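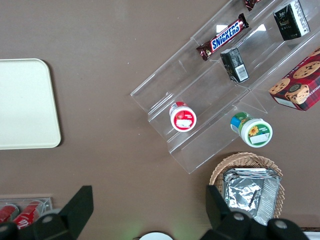
Snickers on the top visible step, tray waiting on the left.

I have been looking forward to writing this one up! After weeks of fiddling with cables I finally got to spend a whole afternoon driving the arm by remote control, and I loved every minute (even the bad ones, and there were bad ones).

The job is easy to say: pick something off the clear stand, carry it over, set it down in the cream tray. I hold the controller, the arm copies my hand, and everything gets saved so the robot can learn from it later. I did 24 runs and kept 17. The other seven had me bumping the stand or letting go too soon, and I'd rather not teach it that.

Candy bars are my favorite. You come in from above, line the fingers up across the wrapper, squeeze gently and up it goes. The little black boxes are harder than they look, all those corners, and they like to turn as you close on them. And the round jars!! If you're off center even a bit they want to roll away, so I slow right down for those. I haven't dared touch the foil packets in the basket yet.

What surprised me most is how much you have to drive like you mean it. Eilif Wallin watched a few of my early runs and said I was dithering, and he was right. I'd hover, back off, hover again. Once I started picking a path and sticking to it, the recordings looked so much smoother, and I got tired a lot less quickly too.

Anouk Smits is taking a turn next and she's left-handed, so I'm really curious to see how different her runs look from mine. After that we shuffle everything on the stand and start over. I already want to go again!

Posted 20 Dec 2021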